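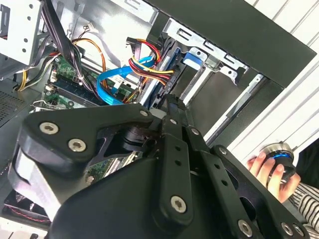 ## 4.3 示教方式对数据质量的影响

图3(a) 腕部视角下的机箱内部与夹爪，右下为操作者手握旋钮状装置。

近年来关于拆装任务的论文，多半在方法一节用一句话交代示教过程：“由熟练操作者采集若干条演示。”我们认为这句话掩盖的东西太多。演示由谁做、用什么装置做、操作者看着哪一路画面做，都会进入策略学到的动作分布，而这些信息在已发表的表格里几乎看不到。

Segers 与 Maes 在 Kilik 项目的内部报告中主张，遥操作示教与手把手拖动示教得到的轨迹“可以互换”。我们对此持保留态度。台式机机箱内部不是一个干净的装配面。图3(a)中，蓝色扁平数据线在机箱中部绕成一个大环，旁边是红、黄、黑各色电源线，夹爪指尖紧挨驱动器支架。在这样的空间里，拖动示教时人手会本能地绕开线束，这种绕行来自人的触觉和余光，并没有对应的观测量写进数据。策略在回放时复现了绕行的形状，却无从知道为什么要绕。线束换一种走法，同样的弧线就可能直接压到线上。

遥操作的问题是另外一类。操作者若只看腕部相机，夹爪本身会占去画面下方和中央的大片区域，主板的一部分也被挡住。我们统计了 77 条遥操作演示，其中 18 条在接近目标前有明显停顿，停顿期间末端几乎不动，操作者在事后访谈中把它解释为“在等自己想清楚”。行为克隆并不区分思考与等待，训练出的策略也会在同样的位置停下来。原报告把这一现象归为“谨慎行为”，我们看不出有什么依据。

为了减少遮挡带来的歧义，Trallimau 平台增加了一路固定视角。这一改动常被当作已经解决的问题引用，我们的看法没有那么乐观。固定视角能看到机箱、夹具托盘和机械臂的相对位置，但对插槽一级的接触状态帮助有限，操作者真正需要判断的那几毫米，在两路画面里都不清楚。

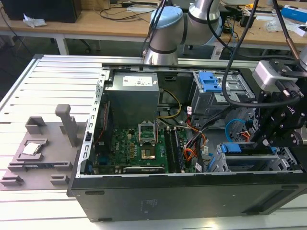 第 12 卷 第 3 期

图3(b) 固定视角下的工作区。机箱侧放在带槽的铝型材平台上，左侧为灰色 3D 打印夹具托盘，一枚 CPU 置于方形凹槽内。

图3(b)中主板上的 CPU 插座处于打开状态，金属固定框抬起。对演示者来说，这是一个看一眼就明白的前提；对策略来说，它只是若干像素。现有数据集很少包含固定框未抬起或抬起不到位的起始状态，原因很实际：操作者会顺手把它弄好再开始录。于是所谓的成功率，测的是在人替机器人检查过初始条件之后的成功率。我们在重做 Verschueren 任务集时要求操作者不得在录制前整理工位，结果有 12 条演示中途放弃，而这 12 条按惯例会被剔除。我们把它们保留下来并单独标注，因为其中恰好记录了人如何判断“不该继续”。

夹具托盘也值得多说一句。芯片的方形凹槽固定了取件位姿，使抓取阶段的方差变得很小，由此得到的漂亮曲线不应拿来证明示教方法本身的优劣。若把托盘换成随意摆放，两种示教方式之间的差距会扩大还是缩小，我们目前没有数据，Segers 与 Maes 的报告也没有给出。

另有一点与装置有关。操作者对手持装置的熟悉程度变化很快，同一个人前 3 次演示的末端速度曲线与之后的差别，大于不同操作者之间的差别。若不记录演示的先后次序，这种学习效应会被误读为任务难度或个体风格。Ullelum 数据格式中原有次序字段，但在导出脚本里被默认丢弃，我们是在核对原始日志时才发现的。

以上结果不足以说明哪一种示教方式更好，只能说明现有的比较没有控制应当控制的变量。4.4 节给出补充标注之后的重训练结果，训练参数与 4.2 节相同。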